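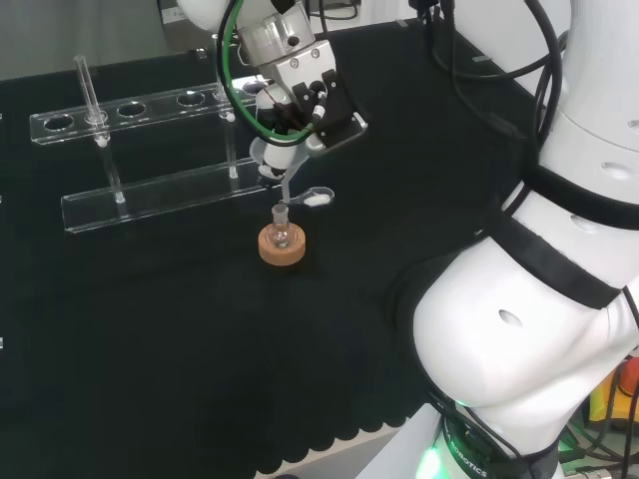

*Geerts Lab Supply / Glassware & Small Goods Desk*

# Kollulham Cork Ring, 80 mm

A round-bottom flask will not stand up by itself, and no amount of stern looking has ever changed that. The Kollulham is a ring of pressed cork with a sloped inner edge. You put it down, you put the flask in it, and you go get your coffee.

It suits round-bottom flasks up to 100 ml. Larger ones will sit in it too, in the way that a large man will sit on a bar stool.
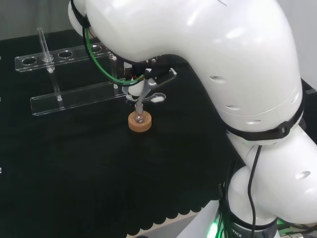
## What you get

- 2 rings per pack, plain cork, no coating
- Outside diameter 80 mm, height 23 mm
- No instructions

Packs opened before June may have the old Surka label. Same ring, uglier sticker. 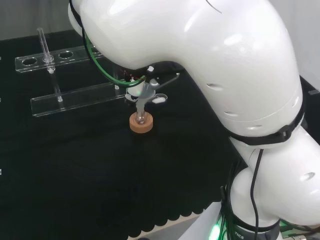 *Kollulham ring, 80 mm. Test tube and rack sold separately.*

Cork does not care for strong acids, strong bases or open flame. Wipe it with a damp cloth and let it air dry. The dishwasher will return it to you as crumbs, and we will know, as we have seen the crumbs before. If you need something that survives washing, the Visard rubber ring costs more and smells like a bicycle shop
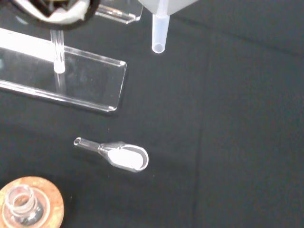 for the first week or so, after which it merely smells like a tire. Both types stack, and both roll off the bench if stored on edge.

Returns are fine on unopened packs. Stock checked Mon 16 July.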